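The Blue Tumbler

On Friday my aunt called me and asked me to come to Lullbridge, to the apartment over the bakery. She was moving in with my cousin and the kitchen had to be empty before night. I took the bus number 39 and arrived when the bakery was already closing.

She gave me newspapers and 2 boxes. We wrapped the plates first. My aunt is 80 years old and she wraps faster than me. She did not talk much. Sometimes she held a cup, looked at it, and put it on the side for the neighbor.

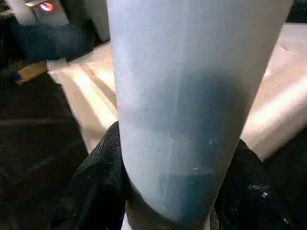
Flolteo

The tumbler was the last thing on the shelf. It was pale blue, almost white in some places, and darker near the base. I remembered it from my childhood, when it was for my uncle only. He drank from it in the evening, when he came home from the factory in Brivmont, and we children were not permitted to touch it.

"Take it," said my aunt.

I said that it must go with her.

"I have no evening for it," she said, and she continued with the spoons.

I did not understand this sentence, and I was ashamed to ask. I rolled the tumbler in a page with old soccer results and I put it in my bag, between my scarf and my gloves. On the bus I kept my hand on it until my stop.

At home I washed it and filled it with water. I sat by the window and drank slowly, and then I called her to ask if she had found her bed.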